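What the Pipeline Took With It

1/25/26
By the Energy Desk

Print this article | E-mail this article
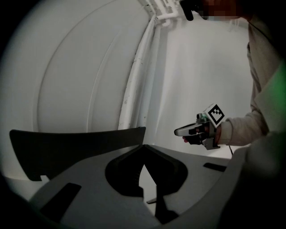 Who pays when a fuel pipeline shuts down for a season?

Mostly the people at the far end of it, who pay a little at a time, at the pump and on the heating bill, and who are rarely sent anything as honest as an invoice.

The Zendesero line closed for repairs last fall. It carries gasoline, diesel and heating oil 200 miles, from the coastal terminal at Amska to the tank farm outside Adugna, and for most of its life it has enjoyed the kind of fame reserved for septic systems. People in Adugna knew it as a strip of mowed grass behind the high school. Then an inspection tool found thin spots in the steel under the river crossing, the pumps were turned off, and everyone in town became an expert on wall thickness.

The operator, Clultanon, announced a "temporary service adjustment." It has been adjusting ever since. The latest notice gives a restart date in February, as did the one before it, although the earlier notice was more cheerful.

In the meantime the fuel comes by truck. On a busy day 200 tankers leave the Amska terminal and head inland on a two-lane road built for hay wagons and people visiting their in-laws. The diner at the halfway point has put in a second coffee machine. The county has put in a sign asking drivers not to use engine brakes at night, and you can hear how that is going from any bedroom on the north side.

Trucking costs more than pumping. A pipeline needs electricity and a few people watching screens, while a truck needs a driver, tires, insurance and a good deal of the product it is delivering. The difference has to land somewhere. Wholesalers added a surcharge in the second week, retailers added theirs in the third, and by Thanksgiving the gas station on Adugna's main street was changing its numbers so often that the ladder was left leaning against the sign.

Heating oil is where it hurts. A driver can skip a trip, or drive to the next county and burn half the savings getting there. A house with an oil furnace has fewer choices. Dealers in town now limit regular customers to a partial fill, and new customers get a spot on a waiting list and a sympathetic tone of voice. Firewood, meanwhile, has become a currency. A cord of dry oak will get you a used snowblower, and the man giving up the snowblower will think he won.

The state held a hearing on all this in December, in a room that was kept very warm. Clultanon's engineers explained that the river crossing has to be drilled again, deeper, and that the drilling rig had been promised to another job. Regulators asked why there was no spare capacity. The answer took 3 slides and came down to money. Spare capacity is pipe that sits idle in good years, and the regulators themselves had declined to let customers be charged for it, 2 rate cases ago. This point was made politely and then everyone broke for lunch.

There are proposals. One would double the storage at Adugna, so the town could ride out a longer closure. Another would reopen the old rail siding, which currently supports a healthy stand of sumac. A third would pay households to switch to heat pumps, and it is popular with everyone except the utility, which would like a word first about the state of its wires. Each plan has a study attached, and each study recommends further study of the other two.

The rig finally arrived at the river after New Year's — on the same road as the tankers, at walking speed, with a line of cars behind it back to the county line. Drilling runs day and night under floodlights. On weekends people park on the bridge approach to watch, engines running to keep the heaters on.

Related items
Adugna Tank Farm Expansion Goes Back to Planning Board
Heating Oil Dealers Ask for Longer Driver Hours
Why Your County Road Has a New Pothole
Reading a Fuel Surcharge, Line by Line

Print this article | E-mail this article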